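Wevance Opens Ball Return Program for the Tennis Balls Your Dog Has Not Yet Found

MOKVILLE, March 2022 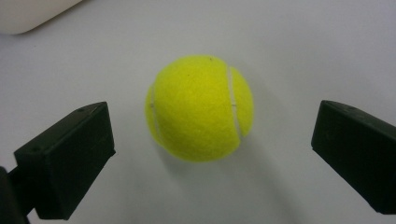 A tennis ball on a tabletop. Photo courtesy of Wevance.

Wevance, the Mokville sporting goods reseller, will begin collecting used tennis balls from the public this spring at its Valdebenito Street store and at 32 drop-off bins around the county. Balls that still bounce will be sorted, bagged and sold at a discount for practice use. Balls that have given up will go to schools for the feet of classroom chairs, where they are much admired by anyone who has to teach in the room below.

The program, called Hutodix, grew out of a trial last September. Wevance put a single bin beside its front door and expected a slow month. It got 2,708 balls, along with one shuttlecock, a quantity of gravel and a very good left glove, still available for pickup at the service counter.

Of those balls, 1,479 passed the bounce check and went back into play. The check is simple. A ball is dropped onto a hard floor from shoulder height and has to come back up past the knee. Staff were at first asked to agree on whose knee. There is now a mark on the wall.

Looks are a smaller matter. A tennis ball can keep its bright felt and crisp white seam long after the air inside has lost interest, and plenty of the best-looking balls in the trial landed like fruit. Others came in gray and balding and bounced as if they had somewhere to be. A small spot on the felt will not get a ball turned away, and neither will a player's initials in marker. Tooth marks will, in most cases.

"We sell people new balls every week, and for years we had no good answer when they asked what to do with the old ones," the company said in a statement. "Our previous answer was 'the garage.' We looked into it, and the garages are full."

Sorted balls will be sold in mesh bags of 32, enough to fill a small ball hopper or to lose one at a time over a summer. They are meant for drills, serving practice and ball machines. Wevance does not suggest them for league matches — your opponent will notice, and will bring it up afterward.

Drop-off is free and no purchase is needed. Please leave the cans and lids at home, shake out any sand, and let wet balls dry before putting them in the bin. Pressureless and junior balls are welcome but should go in a separate bag. Racquets, pickleballs and advice are not being accepted at this time.

Bin locations are posted inside the Valdebenito Street store, next to the stringing desk. Schools that would like chair balls can ask there for a request form. Balls come already slit, in sets of four.

Media contact: Wevance Press Desk, Mokville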